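Bench notebook, January
Glue log, shoe repair side

7:30 a.m. Coffee first, then the bad news. The Uketum test strips I left under weight overnight have let go again at the toe end. Same place as last time, same smug little curl. I have written "press toe longer" in this notebook on three separate pages now and apparently I don't read my own handwriting.

Current state of play, for whoever picks this up after me. We are trying to find a contact cement that will hold a rubber foxing strip to canvas without bleeding through and leaving the tide mark that customers always spot before they've got the shoe out of the bag. Batch 1309 was the old solvent stuff. It held like sin and stained like it too. Barros is water based, smells of nothing much, and takes its own sweet time. Plindex is somewhere in the middle and costs as though it knew it.

Barros, first coat: 20 minutes open time at bench temperature. The can says less. The can is an optimist. At the time on the can it still strings when I touch it with a knuckle, and if it strings it slides, and if it slides I spend the afternoon with a crepe block rubbing cement off somebody's toe cap.

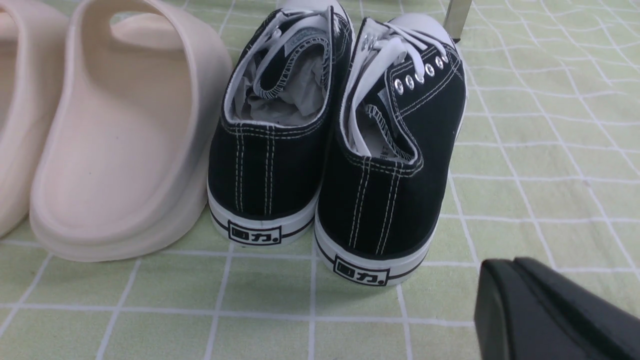
Second coat went on thinner. Zewditu's advice, and annoyingly she was right. I had been laying it on like frosting, on the theory that more glue is more stick. What more glue is, it seems, is more skin on top and soup underneath. She uses a cut-down bristle brush and scrubs the first coat into the weave, waits, then barely wets the surface with the second. Her sample from before the holidays is still on the windowsill and I can't get a fingernail under it. I have tried several times, mostly when she is out of the room.

Heat reactivation: 5 minutes under the lamp, then straight to the press. At anything longer the rubber starts to shine at the edge and you can't unshine it. I went to get a sandwich during sample D. Sample D is now in the drawer with the other lessons.

Notes on prep, which I keep skipping and keep paying for:
Scuff the rubber until it looks dull all over, including the inside of the curve.
Wipe with alcohol, let it flash off, don't touch it afterward. "Don't touch it" includes checking whether it's dry.
Canvas gets brushed only. Alcohol on dyed canvas moves the dye. See page with the blue thumbprint.

11:15. Prandavthorpe called back about the narrow lasts. They have them, or they will have them, or the man who knows is out. I asked for a price and was given a history of the company. Put down as pending.

Peel test, by hand, since the spring gauge is stuck at a number it likes. Barros at one heavy coat: peels clean off the canvas, slow but steady, glue all stays on the rubber. So it's the canvas side that wants the scrubbing. Barros at two thin coats: tore fibers before it let go. Plindex at two thin coats: same, plus a faint yellow line at the edge that I don't love. Will look at it again in daylight. 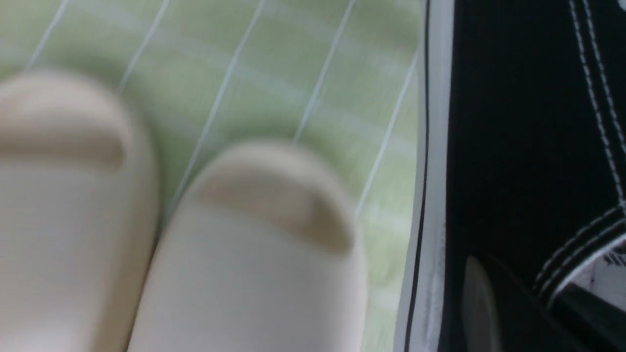

Foam is another matter. Zewditu wants to try the same schedule on molded foam, where nothing in this cupboard has ever stuck to anything for longer than a week. My feeling is that it wants a primer and that the primer will cost more than the footwear. Her feeling is that I said that about cork. I did say that about cork.

2:40 p.m. Ran two more strips with Barros, scrubbed first coat, 30 minutes before the second one this time. Toe end clamped separately with the little curved block, which was behind the sander all along, under my hat. Left both under weight.

To do:
Buy alcohol.
Fix or bury the spring gauge.
Relabel the Plindex jar, the lid says "tea."
Ask Zewditu where she got the brush, casually.
Don't peel the toe before morning.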